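Dicas de oficina: gravar demonstrações com garrafas numa célula de dois braços

Atualizado em 11 de fevereiro de 2026

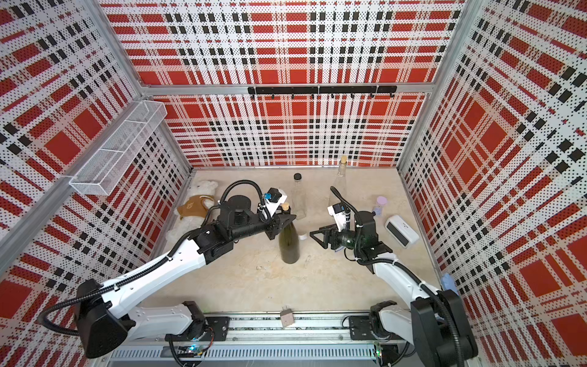

O vidro é o material que mais sessões nos estraga em Vernstead, quase sempre por razões banais: uma rolha mal assente, uma garrafa com gordura de dedos, um objeto pousado onde o operador não o esperava. As notas seguintes servem para quem vai gravar manipulação de garrafas por teleoperação, com dois braços sobre calha e uma câmara em cada punho.

Preparação das garrafas

Lavar com detergente neutro, enxaguar e secar por fora com pano de microfibra. Retirar rótulos e restos de cola com álcool isopropílico. A cola seca prende um dos dedos da pinça e a garrafa roda quando a pinça abre.

Misturar vidro escuro e vidro transparente no mesmo lote. O verde-azeitona de uma garrafa de vinho tem contorno nítido em quase todas as condições de luz; o vidro incolor depende do que está por trás. Nas paredes usamos painéis perfurados com padrão de xadrez vermelho e preto, que se deforma visivelmente através do vidro. Gravar também com fundo liso, numa proporção combinada antes da sessão.

Variar os fechos: tampa de rosca, rolha ao nível do gargalo, rolha saliente. Uma rolha de cortiça perde diâmetro com o uso. Substituí-la ao fim de 30 extrações e guardar as velhas num saco à parte, para não voltarem à bancada.

Disposição

A garrafa-alvo fica ao alcance dos dois braços. Os restantes objetos (copos pequenos, frascos, um peluche) entram como distratores e mudam de lugar a cada 20 episódios. Não os encostar à base da garrafa: a pinça que desce para estabilizar o corpo precisa de folga lateral.

Varrer o tampo antes de cada série. Migalhas de cortiça aparecem nas câmaras de punho e, se ficarem no mesmo sítio durante um lote inteiro, o modelo pode usá-las como referência de posição. O Stuart Gosling perdeu assim uma tarde de treino em junho.

Gravação

Um episódio corresponde a uma tarefa completa, da posição de repouso à posição de repouso. Aproximar a primeira pinça do gargalo a velocidade constante, fechar, esperar um instante e só depois mover o segundo braço. Movimentos simultâneos ficam para um lote próprio, com etiqueta diferente.

Falhas recuperadas aproveitam-se: se a garrafa inclina e o operador a endireita, manter o episódio e marcar "recuperação". Se cai, parar, etiquetar como falha e verificar o vidro à lupa. Lascas no gargalo obrigam a retirar a garrafa.

Para uma garrafa nova, o nosso mínimo são 200 episódios válidos, repartidos por 7 disposições iniciais. A Shirley Bloxham prefere menos disposições e mais repetições em cada uma; os resultados dela com frascos de tampa de rosca são bons, com rolha ainda não temos comparação.

Manutenção

Verificar a folga do conduto de cabos em cada punho, com o braço esticado e recolhido. Limpar as lentes a seco. Passar um pano sem fiapos na calha no fim do turno, sem lubrificante em spray, que se deposita no vidro e altera o atrito.

Registo

Nome do lote, operador, garrafa, fecho, fundo, etiqueta. O modelo de folha está na pasta Harasym; pedir acesso ao Dennis Wragg.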